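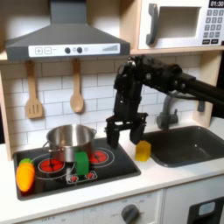
The counter with cooktop, sink and tiled backsplash. Pot, carrot and blocks on show.

Venham Play Kitchen
From the Prornetti playroom range

We've had the Venham in the shop since September and I still stop at it most mornings on my way to the kettle. It's a play kitchen for children from three up, and what I love about it is how much it looks like a kitchen people cook in. White counter, white subway tile with gray grout, a black cooktop with red burners. If you've ever watched a four-year-old stir a pot of nothing with total concentration, you'll see why that matters!

The counter

The worktop is white and it wipes clean with a damp cloth. The cooktop sits on the left and the sink on the right, with a bit of counter in between where the chopping and the serving tend to happen. Worktop height is adjustable between two positions, and you set it when you build the kitchen (you can change it later, but you'll have to take the side panels off again, so think it over first). Most families with one child under five start on the low setting.

The cooktop

Black, glossy, with a raised rim, and the burners are printed in red so they look switched on all the time. There are no batteries, lights or sounds in the cooktop. Some customers ask us for a version that sizzles. I'm happy there isn't one, as children make that noise very well by themselves.

There's a small strip of burner symbols at the front, too, which I missed completely the first week and which my nephew found in about ten seconds.

The sink and faucet

A dark gray basin set into the counter, with a gray faucet and a little handle beside it. The faucet isn't plumbed. The basin will hold water if you want it to, and it lifts straight out for emptying, but please dry around the rim afterward. Dried beans, pasta and pom-poms all work nicely in there as well.

The backsplash and shelf

The tiles are laid in the usual staggered pattern and they're the part grown-ups comment on. Above them there's a pale wood shelf, good for cups, a small plant or whatever needs to be out of reach of a younger brother. Utensils hang below it. We recommend fixing the whole unit to the wall, and the bracket and screws are in the box. Check that the screws suit your wall before you start.

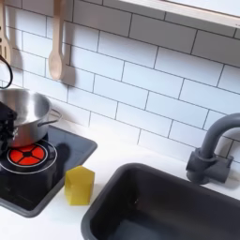 Pot on the burner, wooden spoon and slotted spatula hanging against the tiles.

Pots and utensils

The pot is stainless steel with a rolled rim, and it's a real pleasure to pick up. It makes a proper clank when it goes down. The wooden spoon and the slotted spatula are light in color and left plain, so they'll mark over time the way your own do. Wash them by hand and stand them up to dry. The pot can go in the dishwasher, although ours has only ever been rinsed in the staff sink and looks fine.

Play food and the translucent blocks are sold separately. I'd add the blocks if you can. A green one is soup, or soap, or a cucumber, depending on who's cooking, and they stack when cooking is over for the day.

Putting it together

Allow an evening. The instructions are drawings only and quite clear up to step 12, where the backsplash goes on. Have a second person for that step, one to hold and one to turn the screws. Lorne Carrier in our workshop suggests leaving every screw a half turn loose until the backsplash is in place, then going round and tightening the lot. I built mine without doing this and had to go back.

If you'd like it built for you, we can do that for local orders. Ask for Lorne or for Manon Cormier when you call.

What's in the box

Cabinet and counter panels
Cooktop, basin and faucet
Tiled backsplash panel with shelf
Pot, wooden spoon, slotted spatula
Wall bracket, screws and hex key
Instruction sheet

Good to know

Item number: 336
Recommended age: 3 and up
Use: indoor only
Delivery: one carton, two people needed to carry it
Spare parts: cooktop, basin, faucet and utensils can be ordered one at a time

Questions we get a lot

Does it fit two children? Yes, side by side, one at the stove and one at the sink. With three, somebody ends up being the customer.

Can I paint the cabinet? You can. Sand it lightly first and use a water-based paint. Leave the tile panel alone, the paint won't hold on it.

Will my own small saucepan fit? Probably, if it's really small. Bring it in and try it on the display kitchen.

Is there a fridge to match? The Trekier fridge has the same white finish and lines up with the counter on its low setting. It's back in stock from November 2024.

For orders from schools and daycares, write to Yvette Pelletier at the shop and tell her how many rooms you're fitting out.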